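Contrast of Step Edges on Public Stairs in Plaklow
Final project report
Piroska Kocsis
Submitted 4/10/20

1. Background

A person walking down a staircase finds the edge of each step mainly by sight, usually with a short glance at the top of the flight and less attention after that. If the tread and the step below are the same color, the edge is marked only by shading, and shading changes with the lighting. Marking strips are fitted to make the edge visible under any light. They differ in width, color, position and condition, and the condition is rarely checked after installation.

The project compared marked and unmarked stairs in two buildings in Plaklow and tested whether a simple contrast value, taken from a gray-scale reading, predicts the distance at which people can pick out an edge. It did not look at handrails, step height or slip resistance.

2. Sites

Kastham Library has a main stair of pale terrazzo, fitted with black strips in September. A rear stair in the same building has the same treads and no strips. Gentile Hall has a concrete stair painted mid-gray, with strips that were once yellow and are now closer to tan. The building manager at Gentile Hall gave a figure of 4,000 people through the doors in a normal week. No figure was available for the library.

Access was limited to the hours when both buildings were open and quiet. The rear stair at the library has a window at the half landing, and readings there were repeated in the morning and the afternoon.

3. Method

3.1 Contrast readings

Readings were taken with a Vomska hand-held light meter, held at a fixed distance from the surface on a wooden spacer. The meter was pointed at the strip, then at the tread directly behind it. Contrast was calculated as the difference between the two readings divided by the larger reading, giving a value between 0 and 1. For unmarked steps, the nosing and the tread were read in the same way.

Every step was read at the center and at the left and right ends. The center is where most people walk at Gentile Hall. At the library they keep to the rail, so the wear is at the sides.

3.2 Viewing distance

Participants started at the far end of the approach and walked slowly toward the top of the stair. They stopped when they could say where the first edge was. The distance was measured with a tape along the floor. There were 12 participants, all students, all with normal or corrected vision. Each person did the walk at each stair twice, once in the room lighting and once wearing glasses fitted with a frosted film that lowers sharpness. The film was a stand-in for reduced vision and should not be read as a model of any particular eye condition.

3.3 Strip width

A loose board with interchangeable strips was used to test width separately from color. The narrowest strip was 6 mm and the widest was 50 mm. The board was painted with two coats of matte white. A gloss finish was tried first and rejected, as it reflected the ceiling lights and moved the readings up or down depending on where the meter was held.

4. Results

The main library stair had the highest contrast and the smallest spread between steps. The rear stair had almost none in the afternoon. In the morning, light from the window put a shadow below each nosing and the readings rose, although nothing about the stair itself had changed. This confirms that an unmarked edge cannot be judged from one visit.

Gentile Hall fell between the two. The strips still read lighter than the tread at the ends, but at the center of the flight the difference was small - on the lowest steps it was within the error of the meter. Dirt in the texture of the strip accounts for part of this. One strip was cleaned with warm water and a brush, and its reading moved halfway back to that of the unworn ends.

In the viewing test, distance increased with contrast for all participants in both conditions. With the frosted film, the rear stair at the library gave the shortest distances, and several participants walked to the edge of the landing before stopping. On the test board, the narrow strip was found without difficulty in normal viewing and was often missed through the film. Widening the strip helped most at the lower end of the range.
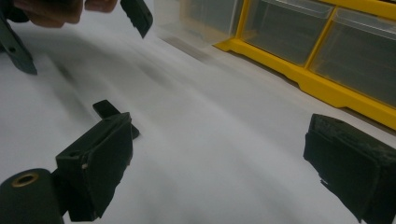
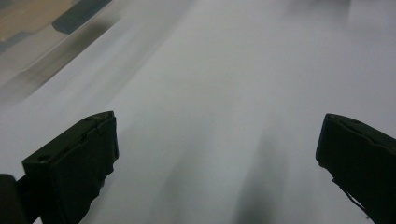 The viewing test has one clear weakness: participants walked slowly, knew there was a stair ahead and were looking for it. Ordinary users are moving their eyes and heads, and fine detail is lost first when the view is smeared. Large areas of dark against light hold up better. The second picture is streaked diagonally over most of its area, yet the black fingertips in the lower corners remain distinct from the pale surface between them, while the seam along the top of the left one is only faint. A wide dark strip on a light tread would be expected to behave like the fingertips and a thin line like the seam. This was not tested on the stairs, and a follow-up should include a walking-speed condition.

5. Sources of error

The light meter averages over a patch wider than the narrowest strip, so the contrast value for that strip is too low. A mask with a slot was made for it late in the project, and only the board readings were repeated with the mask in place.

The participants were young and knew the library well. Two of them had used the rear stair daily and may have stopped from memory. Their results were kept in the set, and removing them did not change the order of the three stairs.

6. Recommendations

Strips should be specified by contrast with the tread they will be fixed to. Color alone is a poor guide, as the tan strips at Gentile Hall show. Strips on the rear stair at Kastham Library should match those on the main stair, at the same width and set back the same distance from the nosing. At Gentile Hall the existing strips should be cleaned and read again before any are replaced. The lowest steps should be done first.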